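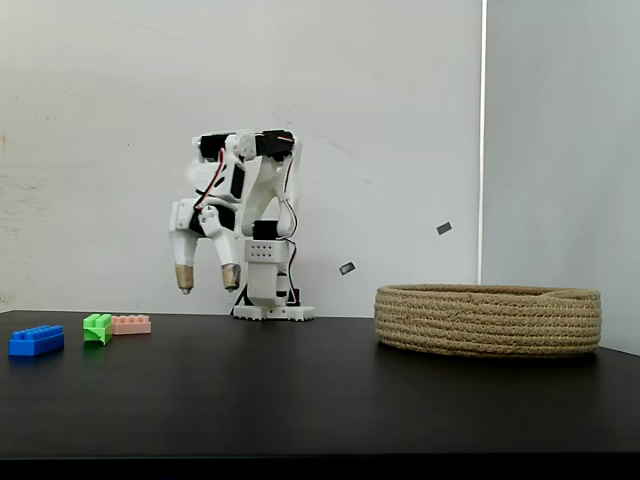 Forums > Small Automation > Buying and Budgets > Six printed arms or one proper one?

kelemen_e
Budget time again, and I've been asked for a number by the end of September. We run the evening robotics course at Danthorpe and the plan is a row of benches, one printed desktop arm each, hobby servos, two fingers, sorting toy bricks into a basket. I've priced it at $300 an arm and I want 6. My department head has seen a brochure for the Brikau and now wants one "real" arm instead, which the whole class can presumably admire in turns.

Has anyone bought either, and what did you forget to budget for?

runach_refugee
Servos. You forgot servos. Whatever you've got down for spares, go and look at it, laugh, and double it. Hobby servos in the hands of beginners have the life expectancy of a mayfly. Somebody will command the gripper to close on a brick and go get a coffee while it cooks.

kelemen_e
I've got 20 spares down for the year.

runach_refugee
For 6 arms with students on them? Order 40 and hide half in your desk.

Fanni Tóth
I'd go the other way, sorry. We had printed arms for two years and I spent more time tightening horns than teaching. Slop in every joint, so the same program puts the brick in the basket in the morning and on the floor after lunch. Students concluded their code was wrong when it was the plastic. One decent arm, book it in half-hour slots, simulate the rest.

M. Bárány
Half-hour slots with how many students? I did that. The keen two get all the time and the others learn how to watch. Slop is half the course, if you ask me. Everything they'll meet at work has slop in it, including the people.

Fanni Tóth
They can learn about slop from one bad arm. You don't need a fleet.

nneka_o
Procurement view, since that's where this ends up (hi, I'm the one who sends your form back).

Anything over your capital threshold needs three quotes and an asset tag. Six cheap arms bought as kits usually go through as consumables, and kits are a lot quicker to get approved. The Brikau will also want a service agreement, which comes out of next year's money, and next year's money hasn't been told yet. Ask for the price of that in writing before anyone falls in love with the brochure.

Also put the filament on the same order. I've had people buy arms "they'll print themselves" and come back in a month asking for a printer.

kelemen_e
We have a printer. It's booked by the design students until the heat death of the universe, but we have one.

Viktória V
Buy the parts already printed then. We paid the Erdős shop to run ours and they came to $116 a set, no motors. Fingertips wear first so get extra. Bricks and baskets came out of my kid's room - total cost one argument.

Fanni Tóth
Did anyone check whether that's cheaper than the kit once you add motors and a controller?

Viktória V
It was for us, not by heaps. Prices may have moved.

runach_refugee
And power supplies! One per bench, bigger than you think. All the servos move at once exactly when the department head visits.

M. Bárány
Seconded. Ours browned out and the arm took a bow.

kelemen_e
Right. Going in with 6 arms, 40 servos, proper supplies and a written quote for the Brikau service agreement to leave lying on the table. Fanni, I've pinched your simulator idea for the first fortnight while the parts are in the mail.

Fanni Tóth
I'd still buy the one. Let us know how the horns go.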